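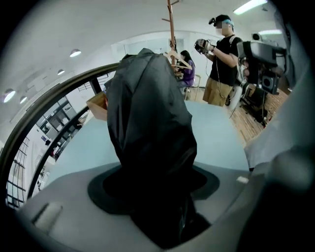 Chapter 4. Folds, Creases and Drape in Woven Cloth

4.1 Scope of the chapter

Cloth bends under its own weight. The way it hangs depends on the fiber, the yarn, the weave and the finish. Chapter 3 dealt with yarn twist. The present chapter deals with the finished fabric and covers bending stiffness, crease recovery and the standard drape test.

A crinkled black fabric with a slight gloss shows its folds mainly as highlights. Matte cloth of the same stiffness may look smoother to the eye, so appearance alone is a poor measure of creasing.

4.2 Terms

Bending length: a measure of how far a strip of cloth can extend over an edge before it droops to a fixed angle.

Crease recovery angle: the angle to which a folded sample opens after the load is removed.

Shear: the change in angle between warp and weft when cloth is pulled on the bias.

Worked problems use data from the Grasano mill trials, in which 47 fabrics were tested in 2 directions, warp and weft. Full tables are given in Appendix B.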